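The Case for a Power Strip Policy
Opinion
Duangjai Saithong
11 Aug 2021

Every September the Bedoya residence halls receive their new occupants, and every September the same question is put to the housing office: how many power strips may a resident bring? The written answer has not changed in years. It says "a reasonable number." I should like to argue that this answer is no longer good enough, and that the humble power strip deserves the same plain rules we already apply to candles, space heaters and bicycles.

The scale of the matter is modest but not trivial. The three Bedoya buildings hold 263 rooms. Most were wired when a student owned a lamp, a clock and perhaps a typewriter. A room today must feed a laptop, a phone, a monitor, a small refrigerator, a fan and whatever else has been carried up the stairs. The wall outlets have stayed where they were, usually behind the bed. A power strip in such a room is part of the furniture, and a policy that treats it as an occasional convenience does not describe how people live.

My first proposal is that the office should issue the strips itself. Last year it spent 960 dollars replacing scorched or cracked outlet covers in Stalau Hall alone. A standard strip, handed over with the room key and returned with it, would let staff know what is in use. My colleague Prasert Limsakul objects that residents will bring their own in any case. Some will. Fewer will do so if a sound one is already lying on the desk.

My second proposal concerns appearance, and I expect it to be taken less seriously than it should be. Strips are made in black or white by long habit, with every socket looking like its neighbor. Anyone who has knelt under a desk to find which plug belongs to the refrigerator knows the result. Color is a practical aid here. A strip whose outlets sit on panels of different colors lets a resident say "the refrigerator stays in the teal one" and be understood by a roommate, a parent or a member of the night staff. 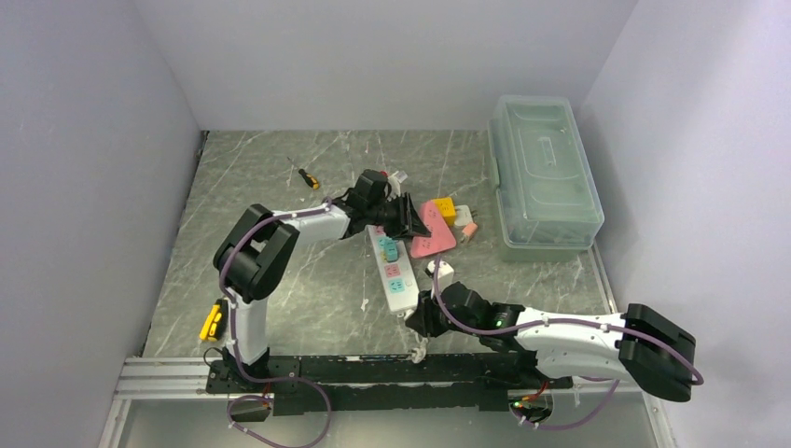
What the rule should say

A good rule can be short. One strip to a wall outlet. No strip plugged into another strip. No strip under a rug, a mattress or a pile of clothing. Refrigerators go directly into the wall wherever the cord will reach, and the office should move the bed if it will not. A cord that has been pinched, taped or chewed is to be handed in and replaced without charge.

That last point matters more than the rest. The Broltlow building charged residents for damaged equipment until two years ago, and the predictable consequence was that damaged equipment stayed hidden – and in use. I would rather see the office absorb the cost of 33 strips a year than collect a fee on three of them.

The housing office will revise its handbook before the halls open. The page on electrical items now runs to four lines, two of them about irons. There is room on it for a proper rule.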